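How to eat well in economy

Airlines cook your dinner hours before you see it, then reheat it at 600 miles from anywhere. Packing your own is easier than it sounds.

Start with things that survive being sat on. A firm roll with hard cheese will do. Soup will not, and security takes any liquid over 100 ml. 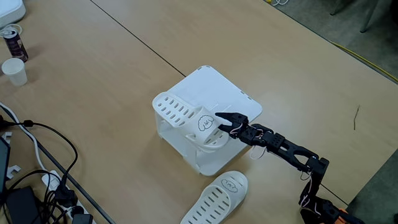
Astitz Jeon
Cabin comfort editor

Wrap each item separately and put dinner at the top of your bag, under nothing.

Eat when the cart comes by — your neighbors will be busy with their own foil. Skip the tuna. On the Ramerville red-eye I once opened some, and it was a long 9 hours.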